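Home | Services | Areas | About Us | Contact

About Us | Grullateo Window & Gutter Cleaning

4 min read

Last updated 17 Feb 2025

Grullateo is a window, gutter and exterior cleaning company. We work on houses, small apartment buildings, storefronts and offices in Hustside and the towns next to it. We started with one van and a set of ladders, doing storefront glass in the mornings before the shops opened. We now run 11 crews out of a yard and office on the north end of Hustside, and most of our work is repeat work for customers who have been with us for years.

What we do

Window cleaning is still the larger part of the business. We clean glass inside and out, along with frames, sills, tracks and screens. For upper floors we mostly use water-fed poles with purified water, which lets the crew stay on the ground and leaves no soap on the glass. Older windows with divided panes are done by hand with a squeegee and towel. If a window has paint spots, sticker glue or hard water marks, tell us when you book so we can bring the right pads and allow the time. Hard water marks that have been on the glass for many years may have etched it, and cleaning will not take those out. We will tell you so before we start and not charge for trying.

Gutter cleaning runs all year but most of it is in the fall. November is our busiest month, and we open the calendar for it early so that regular customers can keep their usual slot. We clear the gutters by hand or with a vacuum, bag what comes out, flush the downspouts and check that water is reaching the ground. You get photos of the gutters before and after. We refit loose hangers and end caps at no extra cost if we can do it with what is on the van. Bigger repairs are not something we do. We will note the problem and you can pass it to a roofer.

We also wash siding, decks, driveways and walkways. Siding and painted wood are washed at low pressure with a mild cleaner. Concrete and brick can take more. We do not pressure wash roofs at all, and we turn down several requests a season on that account. Moss on shingles is treated with a spray and left to die back over some weeks.

Who we work for

Most of our customers are homeowners. The rest are property managers, medical and dental offices, two schools, a number of restaurants and the storefronts on the Ahn Street block, which is where the company began and which we still clean every other week. Commercial jobs are done early or after closing. We can work to a fixed schedule, and invoices go out once a month.

How we set prices

House prices are based on the number of windows, the number of floors and how easy it is to get around the building. We can usually quote from an address and a few photos. The price in the quote is the price on the invoice unless the job changes. Customers who book two or more services for the same visit get 10 percent off the total. There is no contract to sign for home customers, and you can stop or skip a visit by calling the office the day before.

The office and scheduling

Bookings, routes and job photos are handled at our own office. We do not use a call center. In the past few years we have moved from a paper route book to a scheduling system, so customers can now get a text the evening before a visit and another when the crew is on its way. If you would prefer a phone call, the office will make a note of it on your account.
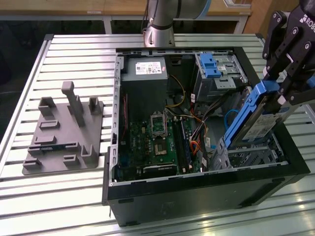
A hard drive and its blue caddy at an open desktop computer.

Job photos are kept for 26 months. Several customers have asked for older ones when selling a house or making an insurance claim, so let us know if you need yours kept longer. We do not share addresses, gate codes or alarm codes with anyone outside the company, and codes are removed from your account when you stop using us.

Our crews

Everyone who comes to your home is on our payroll. New hires get 80 hours of paid training before they work on a route, including ladder setup, pole work, roof edge safety and how to move around inside a customer's home without leaving a mess. Crews wear shoe covers indoors and lay towels under each window. They will move light items from a sill and put them back, but please clear anything fragile before they arrive.

We are insured for liability and for workers' compensation, and can send a certificate to your building manager on request.

Supplies and water

Our window soap and siding cleaner come from Birico, a supplier we have used since the second year of the business. We cover plants near the foundation before washing siding and rinse them afterward. If you have a fish pond, a rain barrel or a vegetable bed close to the house, mention it when booking.

Weather

Light rain does not stop window cleaning. High wind, lightning and ice do. If we have to call off a visit, the office will offer you the next open slot, and regular customers are moved first.

Getting in touch

The office is open from eight to five on working days. For a quote, use the form on the Contact page and include your address, the number of floors and which services you want. Messages left after hours are answered the next working morning.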